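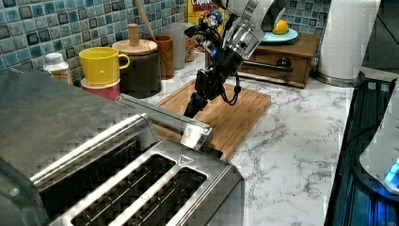

Tsegereda Endale has been at Lodberg since July. Before that, two years at Utell on warehouse picking. Warehouses were easier, she says. Boxes. A box is a box.

Kitchens, no. "People ask me when it will make dinner. I tell them ask me when it will clear the counter."

We talked by phone, twice, the line dropped once. She was eating lunch. I asked where things stand in December 2018, plainly, no brochure talk. Can a machine do a chore yet?

"Part of a chore. Picking up a mug, good. Picking up a mug and knowing it goes in the other cabinet, not good."

Her team ran 925 tries at moving flat things last quarter. Plates, lids, boards. Out of those 258 went wrong in some way, and she wants it known that she counts a scrape as wrong. Other shops dont. Flat things are bad becuase there is nothing to get hold of. You and I slide it to the edge and get a thumb under. No thumb here.

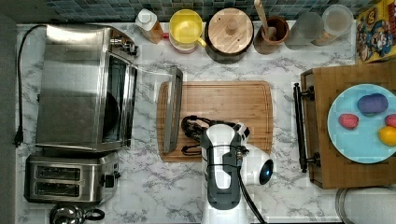 Chowdary thinks she is too gloomy, and told me so in an email: give it ten good engineers and one boring kitchen, and the dishes are done inside of two years. I read her that. Long pause.

"Whose boring kitchen? Mine has a drawer you have to kick."

She is not against it. Her mother has bad wrists and would take one tomorrow, slow or not. Speed is the other thing, though. Wiping down a counter takes Endale under a minute. The arm, 10 minutes on a nice day.

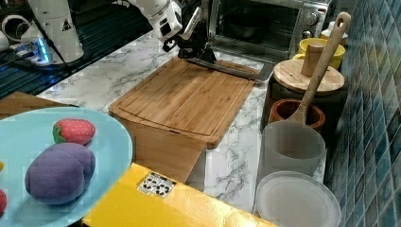
Gripper at the back edge of the cutting board.

So what about the shop floor? Better, she says. Trivus has arms loading trays all night, same tray, same spot, and they are very happy with them. Move the tray over a hand's width and somebody gets a phone call. 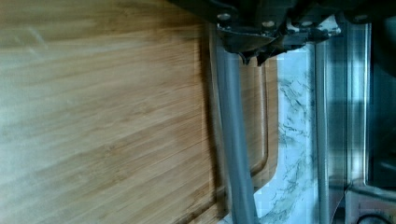
That gap is the whole job as she sees it. Same motion, different day, things moved. She'd take 100 dull successes in a row over one great video.

And the price? Wouldn't say. Folding laundry? She laughed at that one. "Call me again in July."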